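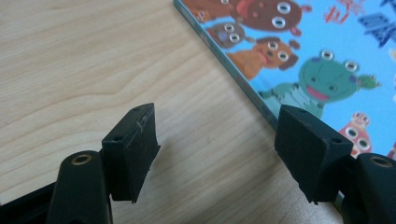 Gaspard Chevalier had put the same point to the Skullthorpe league last November, and was told that an injured player could be replaced only if the club applied before the next match began. He asked that any new guidance state this more clearly.

Replacing an injured player in a registered squad

Posted by Rosine Perrin

Our club, Ullier, has entered the Skullthorpe one-day cricket cup. One of our squad members has damaged a knee and will miss the remaining matches. We should like to bring in a bowler who is registered with the club but was not named in the cup squad. Is this allowed, and may the injured player return if he recovers before the final?

Last updated: 2026-02-27

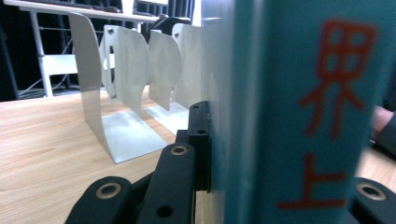 Jérémie Bodin
Competitions Adviser

A replacement is normally permitted where the injury occurred after the squad list closed. The club secretary should write to the competition organiser and enclose a note from a doctor or physiotherapist. The request must name both players and give the registration number of the incoming player.

The new player may not take part until written approval has been received. Verbal agreement from an umpire or an opposing captain is not sufficient. Clubs should also confirm that the incoming player has not appeared for another side in the same cup.

On the second matter, a player who has been withdrawn does not return to the squad automatically. A further application is required, and most organisers will treat it as a fresh replacement. The cup rules usually allow 2 replacements in a season, and a return would count as one of them. Please check the limit in your own entry papers.

14 people found this helpful

Macario Camacho

We did this at Marquez and it was fine. Just email them. Ours came back the next day.

Haris Mladenović

I would add that the approved letter should be taken to the ground. Our match against Closirden started late while the scorers looked for a name that was not on their list. See rule 39 in the league handbook, though I believe the cup has its own wording.

Shares: 2 | Views: 162

This site uses cookies. By continuing to use it, you accept our cookie policy.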